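Ustska and Võ team up on new single Wundale

30/09/2021

I've been hanging out for this one all month, and it's finally here. Ustska have dropped their new single, Wundale, and they've brought Võ along for the ride. If you caught the teasers both acts were posting last week, you'll know the bit with the organ and the handclaps. I'm happy to report the full song is even better (and louder!).

It runs a touch over 3 minutes and hardly stops for breath. Võ takes the second verse and most of the last chorus, and the two voices rub up against each other in a way I wasn't expecting from a band I've always filed under moody. My favourite part is the little key change near the end - I've played it back more times than I should admit to my neighbours.

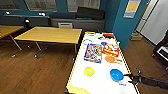
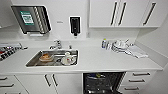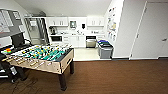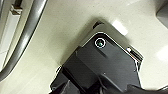
Vinyl and tour news

The single is out now on Stovska, the label that put out the last Ustska record, and you can stream it in all the usual spots. There's also a seven-inch coming in October, limited to 2,000 copies. The label had 1,930 of them left when I looked this morning, so you've got a bit of time, but I wouldn't muck around. Mine's already ordered. The B-side is a stripped-back version with just Võ and a piano, and I haven't heard a note of it yet.

As for shows, the two acts will share a stage for two nights to launch the record, with the venue still to be announced. I'm hoping for somewhere small with a decent sound desk. Stovska says tickets will go to the mailing list first, so sign up if you haven't.

No word on a full album. The label's post does call Wundale "the first thing we've got to show you", though, and I'm choosing to read plenty into that. Have a listen and tell me in the comments which version of the chorus you like best - I'm going with the last one.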